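Pourquoi le ciel devient-il rouge le soir ?

Fiche de physique, niveau 9-12 ans
Texte : Simão Nogueira. Relecture : Zeyu Bai.

La lumière du Soleil paraît blanche. Elle est en réalité un mélange de toutes les couleurs de l'arc-en-ciel, du violet au rouge. Pour séparer ces couleurs, on peut utiliser un prisme de verre, ou attendre que les gouttes de pluie fassent le travail.

La lumière se comporte comme une onde. Une onde a une longueur, mesurée d'une crête à la suivante. Celle de la lumière est très petite : on la compte en nanomètres, et il faut un million de nanomètres pour faire un millimètre. La lumière bleue a une longueur d'onde courte, la lumière rouge une longueur d'onde plus grande.

Ce qui se passe dans l'air

L'air est composé de molécules, surtout d'azote et d'oxygène. Elles sont beaucoup trop petites pour être vues. Quand la lumière les rencontre, une partie est renvoyée dans toutes les directions. Ce phénomène s'appelle la diffusion.

La diffusion ne traite pas toutes les couleurs de la même façon. Plus la longueur d'onde est courte, plus la lumière est diffusée. Le bleu est donc fortement dispersé et le rouge l'est peu. Pendant la journée, le bleu dispersé arrive à nos yeux de tous les côtés : le ciel est bleu.

Et le violet ? Sa longueur d'onde est encore plus courte, il est encore plus diffusé. Mais le Soleil en envoie moins que de bleu, et notre œil y est peu sensible.

Le trajet de la lumière

À midi, en été, le Soleil est haut. Sa lumière traverse l'atmosphère presque tout droit, par le chemin le plus court. Le soir, il est près de l'horizon et ses rayons arrivent en biais. Ils traversent alors une épaisseur d'air à peu près 37 fois plus grande que si le Soleil se trouvait juste au-dessus de nos têtes.

Sur ce long trajet, presque tout le bleu est dispersé avant de nous atteindre. Il reste surtout du jaune, de l'orange et du rouge. Le même phénomène se produit le matin, au lever du Soleil.

Les poussières et les gouttelettes comptent aussi. De fines particules peuvent renforcer les rouges, par exemple après une éruption volcanique. Si l'air contient beaucoup de grosses particules, les couleurs deviennent au contraire ternes et grisâtres.

Expérience : un coucher de Soleil dans un verre

Matériel : un grand verre transparent à parois droites, de l'eau, du lait, une lampe de poche à lumière blanche, une cuillère.

Remplis le verre d'eau. Ajoute 2 gouttes de lait et mélange. Éteins la lumière de la pièce. Place la lampe contre le verre et regarde l'eau de côté : elle prend une teinte légèrement bleutée. Place-toi ensuite en face de la lampe, de l'autre côté du verre. La lumière qui a traversé l'eau paraît jaune ou orangée. Si l'effet est trop faible, ajoute du lait goutte à goutte.

Les minuscules particules du lait jouent le rôle des molécules de l'air. Ne regarde jamais directement le Soleil, même quand il est bas.

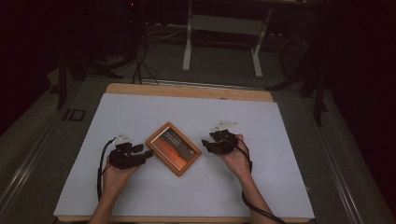 Les nuages prennent souvent les teintes les plus vives, à condition d'être éclairés par-dessous. Leurs gouttelettes sont bien plus grosses que les molécules de l'air et renvoient toutes les couleurs à peu près également. Un nuage éclairé par une lumière blanche est donc blanc, et un nuage éclairé par une lumière rouge est rouge. S'il est dans l'ombre, il reste gris.

Après le coucher, la lumière ne disparaît pas d'un coup. Le Soleil est passé sous l'horizon, mais il éclaire encore les couches hautes de l'atmosphère. Cette période s'appelle le crépuscule.

Vocabulaire

Atmosphère : couche de gaz qui entoure la Terre.
Diffusion : renvoi de la lumière dans de nombreuses directions.
Longueur d'onde : distance entre deux crêtes d'une onde.
Nanomètre : un milliardième de mètre.

Éditions Odent, fiche n° 974. Mise à jour : 29 mai 2022.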